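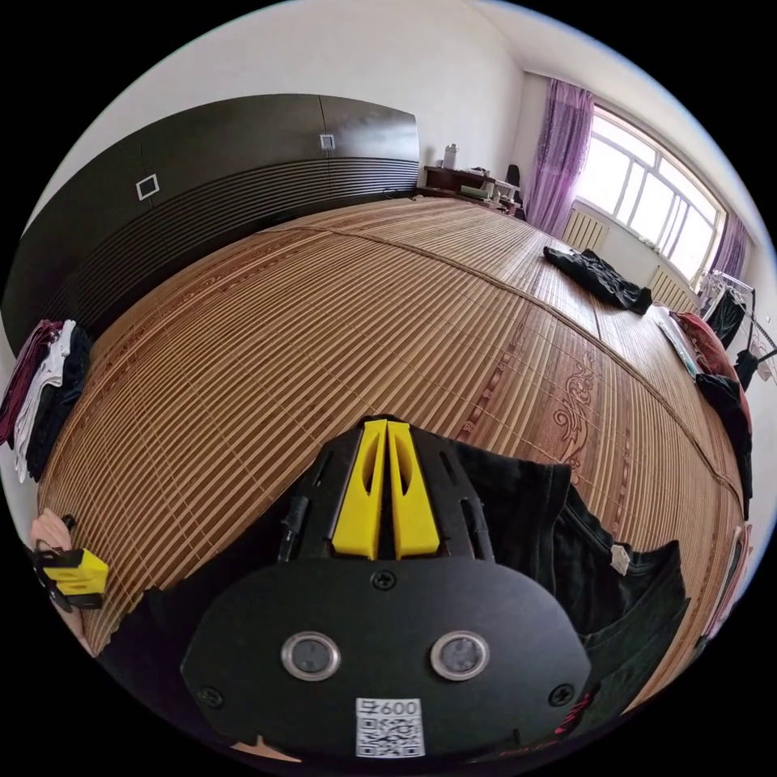 What is the Nundel?
The Nundel is a handheld gripper that a person can build at home or in a shared workshop, using printed parts and ordinary hand tools, to record how everyday jobs are done so that a robot arm can learn from them.

FOR RELEASE IN APRIL

Mamthorpe Workshop Releases Full Plans for Nundel Handheld Gripper

MAMTHORPE — The Mamthorpe Workshop, a member-run shared workshop, today released the complete plans for the Nundel, a two-finger gripper held and worked by hand. The release includes part files, a cutting list, a wiring diagram, a printed-page build guide and the software used to store and sort recordings. All of it can be downloaded free of charge and changed by anyone who wants to change it.

The Nundel was designed over two winters by members who wanted to teach a small arm to do household work and did not have an arm to spare at every bench. A person picks up the gripper, does the job the way they would normally do it, and puts it down again. The recording is used later to train the arm, which carries a matching pair of fingers.

"We had one arm and a waiting list for it," the workshop said in a statement. "With the handheld version, members could take the job home, record it in their own kitchen or bedroom, and bring the files back. The arm got more use out of one evening like that than it had in a week of us steering it with a joystick."

What is in the release

The plans cover the third version of the gripper. The first had a single moving finger and was dropped after members found it hard to pick up cloth. The second moved both fingers but used a belt that slipped when the room got warm. The third uses a rack and pinion, with both fingers driven from one trigger under the hand.

Parts for one Nundel cost $100 at the prices the workshop paid, leaving out the camera, which most builders will already have or can borrow. The build guide runs to 39 steps. A builder who has used a 3D printer before should allow a weekend, plus printing time. The longest single print is the main body, which should be left to run overnight.

The tools needed are a set of hex keys, a small file, a soldering iron, side cutters and a drill with a 3 mm bit. A bench vise helps with fitting the pinion but a clamp will do.

Fingers can be swapped by removing two bolts. Three finger shapes are included in the files: a flat pair for boxes and books, a slotted pair for cloth, and a short pair for small hardware. The slotted pair should be printed in a flexible material. Members tried stiff plastic and the tips cracked at the base of the slots.

Changes from the test builds

Builders who worked from the test plans last year should note the following before ordering more parts.

The trigger spring is now the lighter of the two listed. The heavy spring tired the hand after half an hour, and several test builders reported that they had started closing the gripper late on purpose to rest their fingers, which spoiled the recordings.

The back plate has been made thicker at the screw holes. Old plates can still be used with washers.

The cable now leaves from the left side of the body. Left-handed builders can mirror the body file, and a mirrored copy is included.

The cover over the rack has been removed. It kept dust out but it also hid jams, and clearing one meant taking the whole gripper apart. A soft brush and a few minutes at the end of the day will keep an open rack clean.

Recordings from homes

Along with the plans, the workshop is releasing a set of 2,988 recordings made by members with the Nundel. The jobs include folding shirts, pairing socks, putting books on a shelf, setting cups on a rack and closing drawers. Each recording is stored with a short text note saying what the job was and whether the person finished it. Failed attempts have been kept in the set and marked as failed — members found the arm did better when it had some of those to compare against.

The workshop plans to bring the set up to 4,000 recordings and will accept files from other builders. Anyone sending files must have permission from every adult in the household where the recording was made. Faces, mail and screens should be kept out of view or blurred before sending. The software has a blurring tool, but it misses things and each recording should be checked by eye.

The software was written with Skála, a two-person firm that makes motion tools for hobby builders. It runs on an ordinary laptop without a network connection. Skála will look after the code and answer bug reports through the project page.

Kits

Builders without a printer can order a kit from Flastamitz, a parts supplier that has been cutting racks and pinions for the workshop since the second version. The kit has the printed body, both plates, the rack set, all hardware and one pair of fingers of the builder's choice. It does not include a camera or a battery. Flastamitz expects to ship the first kits within six weeks of order. The price will be posted on its site when orders open.

The workshop takes no share of kit sales.

Known limits

The Nundel is meant for light objects. It should not be used to lift glassware full of liquid, hot pans or anything with an exposed blade. The gripper has no force sensor, so the arm copies how far the fingers closed and has no record of how hard they squeezed. A sensor board is being tested but is not part of this release.

The matching arm fingers fit one size of wrist flange. An adapter drawing for a second size is in the folder marked "unfinished" and has been built only once.

Open bench

The Mamthorpe Workshop will hold an open bench on Saturday from 10 a.m. to 4 p.m. Visitors can handle a finished gripper, record a job with it and see the arm try to repeat it. Two printers will be running fingers through the day. Visitors who have started a build and run into trouble are welcome to bring it along. Children are welcome with an adult, and the soldering bench is for ages 12 and up.

About the Mamthorpe Workshop

The Mamthorpe Workshop is a shared space for wood, metal and electronics work. Members pay a monthly fee and have access to the benches in the evenings and on weekends. The robotics bench is open to all members after a short safety class.

Press questions can be sent to the workshop through the contact form on its website. Photographs of the gripper and copies of the build guide are available on request.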